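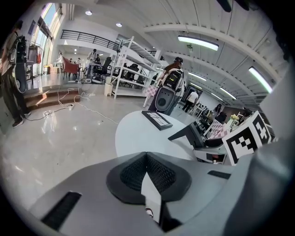 *Fig. 1: Our hand-held gripper at the shared workshop, with the round table and marker cube behind it.*

## Trareck: a gripper you carry around

I started Trareck in August with Apinya Intarasuk, and our plan was pretty simple (ha). We wanted a gripper that a person can carry and squeeze by hand, so we could record picking-up motions without owning a robot arm!

The body is gray and it took four tries. Version one weighed 537 grams and my wrist gave up before the battery did. We thinned the walls, swapped the handle, and got it down to 218 grams for the front half, so now I can do a whole run without switching hands.

The white finger was Apinya's department. Her first ones were too stiff and kept shooting grapes across the room, so she made the ribs thinner and printed 10 more. We logged 101 grasps with the softest set and dropped nine, mostly wet sponges.

Tracking is still the messy part. The cube with the black-and-white pattern gives us a known spot to line everything up with, but glare from the windows throws it off in the afternoon. I want to try matte paper on the cube next, and Apinya wants to redo the trigger spring, which squeaks like crazy.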